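Two Arms, No Experience: Join the Stunditz Student Robotics Project

Open call for new members, starting in May 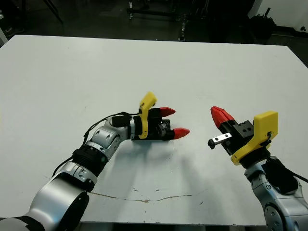
We are looking for two students to join a project that has spent most of a year teaching robot arms to do things your little brother does without looking. If that sounds like a poor use of a year, we understand, and the chess club meets down the hall.

Stunditz is a student project in two-armed manipulation. The task for the coming season is folding a cloth napkin and putting it into a box. The napkin is 260 millimeters on a side, a number that every member of the team can now recite in their sleep. Last season's task was putting the cap on a marker. We came in second at the Kellex Cup with that, behind a team from Nygård whose arms were slower than ours and dropped fewer markers. There is a lesson there and we are still arguing over what it is.

You would be joining a team of six. Four of them write code, one does the mechanical work, and one keeps the logbook and is therefore the only person who knows what happened in February. Our faculty adviser is Ynyr Dafis, who teaches the evening controls class and has a strict rule against the phrase "it worked yesterday." You will break this rule in your first week.

The openings

Operator. You drive the arms by hand through a set of tasks so that the software has something decent to learn from. It takes patience, steady hands and a tolerance for doing the same small thing over and over. People who knit have done very well at this. People who told us they were great at video games have done less well, though we keep hoping. Expect a couple of sessions a week of about 2 hours each, with a break in the middle that you should really take.

Parts and printing. You look after brackets, fingertips, cables and anything else that comes loose. We get our filament from Plastach and go through a lot of it. You don't need to know CAD when you start, but you do need to want to learn it, and you need to be the kind of person who puts the hex keys back in the right slots. We will check. The last holder of this job graduated and left behind a drawer labeled "good ones" and a drawer labeled "also good ones," so your first assignment is to find out what the difference was.

What you get

Course credit, if your department agrees to it (bring us the form early, the office is slow). Training on the arms before you touch them alone. Your name on the competition entry. A key card for the lab that works most of the time. Pizza on test nights, which we mention only because people ask.

What you don't get is paid. We have asked. The project budget goes to parts and the entry fee, and what was left over last year bought a stool.

What we ask

You should be enrolled at least half time, in any major. We have had a history student and a nursing student, and both of them read instructions more carefully than the engineers did. You should be able to stay with us through the end of the fall term. Training takes a while and it's hard on everyone when somebody vanishes right before a test run.

You should also be fine with safety rules that sound fussy. Long hair gets tied back. The emergency stop stays within reach of whoever is running the arms, and that person does nothing else while they move. No drinks on the table, including the ones with lids, and especially the ones with lids that "never leak."

How to apply

Write us half a page and drop it in the project mailbox outside the lab, or hand it to Ynyr Dafis after class. Tell us which opening you want and describe one thing you fixed, or tried to fix, and how it went. Failures are welcome – we have read enough stories in which the toaster lived. Please don't send a résumé. Put your name and a way to reach you at the top; last term we got an excellent letter from someone we never managed to identify.

We'll invite a few people to come by at 6 p.m. for a trial session. You'll spend some time driving the arms and some time sorting screws, and we'll be watching the screws part more closely.

Stunditz Student Robotics Project | Contact: project mailbox, outside the lab | © Stunditz | Back to top

This site uses cookies to remember your settings. Accept | Decline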